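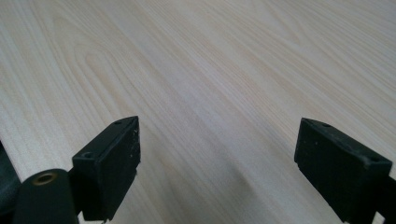 Jomuvthorpe Robotics Open Day

The Jomuvthorpe Robotics Open Day was a public demonstration of hand-held gripper tools held at the Dasholm workshop in Jomuvthorpe on February 19, 2023. It was organised by Fedir Vasylenko and drew 356 visitors.

Background

Dasholm had taught short courses in machine handling before the event. The open day was first planned for the previous May and was put off while the main hall was rewired.

Demonstration

Visitors used the Grivavus, a gripper held in the hand and fitted with a camera that looks down between its two fingers. The finger pads are black blocks with small round holes in their top faces. Each turn began with the fingers open over a bare surface with a pale wood grain. An object was then put down, and the visitor had to grip it, lift it and set it back. Turns lasted 90 seconds, and groups were limited to 20 people.

Recordings from the turns were later used to train a fixed arm, the Drakos. Vsevolod Pasichnyk ran the arm in the afternoon with an earlier set of recordings, and it completed 17 lifts before the hall closed.

Later use

The Grivavus stayed at Dasholm after the open day and is used in the evening course. The Drakos arm was moved to a smaller room on the ground floor.

See also

Robot end effector
Learning from demonstration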